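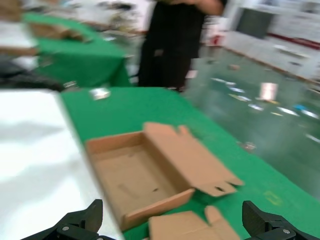 What should a small shop budget for first when it buys a robot arm to pack boxes?
The gripper fingers and the spare parts for them, then a stand or table that doesn't move. The arm price is the one everybody already has in the spreadsheet.

I've been doing the equipment plan for next year and people keep asking how I set it up, so I'm putting it in a thread. September 12, 2020 prices, US dollars, small orders. Yours will differ.

First line in my sheet is fingers. We paid 237 a pair from Prundik for plain black ones with replaceable tips. I put down four pairs per arm for the year. We used three pairs on the first arm between January and July, and one of those was my fault (drove it into the table).

If you can print or machine your own, price your hours too. I did it once and it was cheaper on paper. Then I spent two evenings redoing the screw holes.

Second line is the wrist camera. Get two. The second one stays in a drawer until the cable on the first one wears out. Cables wear out at the wrist because that's where everything bends. I also buy the cable separately from the camera now, longer than I think I need.

Third line is product to practice on. We pack small electronics, so that means adapters, cords, and a lot of cartons. I ordered 700 cartons from Etgate and thought it would last the year. It did not come close. A carton that has been folded and unfolded all day goes soft at the creases and stops acting like a new one.

So for next year I have cartons as a monthly order. The unit price is a little worse, but I don't have to find floor space for a pallet. 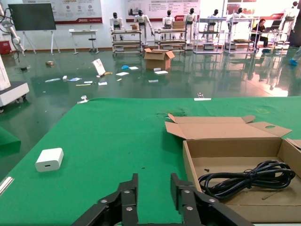

Cords are the other thing I priced wrong. I had them down as one item, quantity one. You want a box of them, all tied the same way, and then a second box tied a different way, because your supplier will change the tie at some point without telling you. Ours has changed it twice.

Table covers: buy a roll, pick one color, stay with it. Ours is green. If you switch colors halfway through you will be setting up the camera again, and that's a day of somebody's pay.

Fourth line is stands and carts. Nyarko quoted us for a fixed frame and also for a base on wheels. The wheeled one was 40 percent more. I went with fixed for the packing station and I'd do that again. If you need to move between stations every week, pay for the wheels and make sure they lock.

Fifth line is service. Flillico wanted a yearly contract per arm. I asked for the price of single visits and compared it with what we had really called about. We'd had two calls. I took single visits and put the difference in a repair line. If you run two shifts I would take the contract.

Lead times, which don't cost money but will wreck the plan. The arm took 9 weeks. Fingers took almost as long the first time. Order the small stuff the same day as the big stuff, or the arm will sit in its crate.

Things I left out the first year and had to ask for later: power strips, cable clips, a decent set of hex keys, floor tape, a second monitor, shipping on returns. Each one is small. I now carry one line called "small parts" and I don't let anyone trim it.

On used arms: I looked at two. Ask for the hours, ask if the controller comes with it, and ask who will sell you parts. One seller couldn't answer the last question, so I stopped there.

Somebody asked how I split it. The arm is a little over half of the total in my sheet. The rest is everything in this thread plus training time for two people. If the arm is 90 percent of your total, go back through the list.

I'll post the blank spreadsheet once I take our vendor prices out of it. Still waiting on the new carton quote before I can close the October order.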